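Workshop tips: recording insertion and sorting demonstrations on a small bench cell

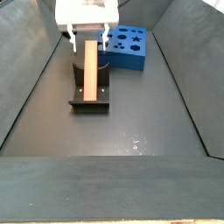

Most of the time lost in recording demonstrations goes on the fixtures, and very little on the arm. A part that starts five millimetres from where the operator expects it will produce a hesitant approach, and the hesitation is then in the data for good. Settle the holder first. Ours is a black cradle with a flat base plate, fixed by a small silver screw on each side of the block, and the long wooden block sits between the open fingers at the start of the grasp. The blue foam target stands to the right and a little further back, at a slight angle. Both can be reached without the gripper having to pass over the front panel.

The notes that follow were written for the Arkdale bench and have been used, with small changes, on the second bench at Drosterdale. They assume a two-finger gripper, a fixed overhead or side camera and an operator driving by hand controller.

Fixing the holder

Screw it down. Double-sided tape holds for a morning and then creeps, and the creep is too slow to notice from one episode to the next. At Drosterdale we compared the first and last recordings of a taped session and found the holder had moved by 3 mm. Every episode in between was slightly different from its neighbours in a way that had nothing to do with the task.

Tighten the screws evenly, a quarter turn at a time. If the base plate rocks, shim under the low corner with card and retighten. Mark the outline of the plate on the floor with a scriber, lightly. Paint pen is quicker but shows up in the recordings, and a learned policy will happily use it as a landmark.

Preparing wooden parts

Sand to 240 grit and stop. A polished block slips in hard plastic fingers, and a rough one sheds dust on to the cell floor. Break the long edges with two passes of a sanding block. Leave the ends square if they are to go into a cutout, otherwise the insertion becomes easier than the one you intend to teach.

Do not oil or wax. Check the width with callipers at both ends and in the middle, and reject anything out by more than half a millimetre. Keep rejected blocks in a separate tub with the lid on. They find their way back otherwise.

Blocks cut from the same board will have similar grain and colour. If the policy is meant to work on other timber, cut from several boards and mix them before the session starts. We buy offcuts from Rundwood, where the beech and the maple arrive in the same sack.

Foam targets

Closed-cell foam keeps its edges longer than open-cell. Even so, the rim of a cutout rounds over with use, and the hole at the end of a long session is more forgiving than the hole at the start. We logged 598 insertions on one foam target before replacing it and would now replace it sooner. Note the changeover in the session log so that the two sets of episodes can be separated later.

Cut foam with a fresh blade, and punch round holes from the top face. Punching from underneath leaves a lip that catches the leading edge of the part.

Vary the angle of the target deliberately. Small rotations are enough. Smaranda Ene's method is to write the angles on slips of paper, shuffle them and work down the pile, which removes the operator's habit of setting it to whatever feels comfortable. Record the angle before the episode and leave it alone until the episode is finished.

Floor and walls

Matt dark surfaces are easiest for the camera. Gloss paint gives a moving highlight whenever the gripper passes under the lamp.

Wipe the floor with a barely damp microfibre cloth at the start of each session and let it dry before placing anything. Household spray leaves smears. White specks and smudges gather quickly on a charcoal floor, usually near where parts are handled, and can be left if they are few. The mistake is to clean halfway through a block of recordings, so that one half has marks and the other has none. Clean between blocks or put up with it.

Sloped walls are worth the extra cutting. A dropped part tends to slide back to the floor where the gripper can reach it, and a recovery can be recorded in place of an abandoned episode. Seal the seam between wall and floor with dark flexible filler if thin parts are in use.

Lighting

Use one diffuse source and block the window. Daylight changes enough between nine in the morning and noon to shift the exposure even with the camera on manual. If the window cannot be blocked, spread each task variation across the whole day so that no variation belongs to one kind of light.

Fix the white balance and the focus. Write both values on the side of the camera mount.

Driving the gripper

1. Start from the same raised position every time, fingers open.
2. Descend straight above the part. Correct sideways error while there is still clearance, before the fingers pass the top of the block.
3. Stop briefly before closing. Half a second is plenty.
4. Close at constant speed. Do not pulse the trigger.
5. Lift clear of the holder before any sideways movement.
6. At the target, line up first, then lower. If the part catches, raise it slightly and try again.
7. Release, raise, end the recording.

Item six causes the most argument. Keep the episodes with a second attempt in them, provided the operator recovered cleanly. A set made up only of perfect insertions gives the policy nothing to go on when it misses. Discard episodes where the operator froze for several seconds, or where a hand entered the cell.

New operators should do 35 practice runs which are thrown away regardless of quality. Their movements settle somewhere in the twenties, and the remainder confirm it.

Resetting between episodes

Put the part back by hand and push it fully against the stop. Take the hand out and check the camera view before starting the next recording. A forgotten part is the commonest reason for a wasted episode on both benches.

Reset in the same order each time: part, target, gripper, log. Change operators after 2 hours at most. Past that the descents become faster and the pause before closing disappears, and the change shows plainly in the plotted finger positions.

Labels and logging

One line per episode is sufficient: operator initials, part number, target angle, result, remark. Use fixed words for the result. We use "in", "in after retry", "dropped" and "void". Free text goes in the remark column only.

Name the folders by task and session number. Copy everything to the second drive before leaving the bench, and open one file from the copy to check that it plays. The Tănase logging sheet has columns for all of this and prints on a single side of A4.

Finger care

Check the finger pads at the start of the day. White plastic picks up grey marks from foam and metal; isopropyl alcohol on a cotton bud removes most of them. Look for play where the fingers join the body by moving each tip gently from side to side. Any looseness should be taken out before recording, and the zero position checked afterwards.

Replace both fingers together. A new one beside a worn one closes off centre, and the part turns slightly as it is gripped.

Page last updated: March

Related tips
Cutting repeatable blocks on a small bandsaw
Choosing foam for shaped inserts
Camera mounts that stay where you put them
Printing and filling in the Tănase logging sheet
Storing test parts by batch
Replacing finger pads on a parallel gripper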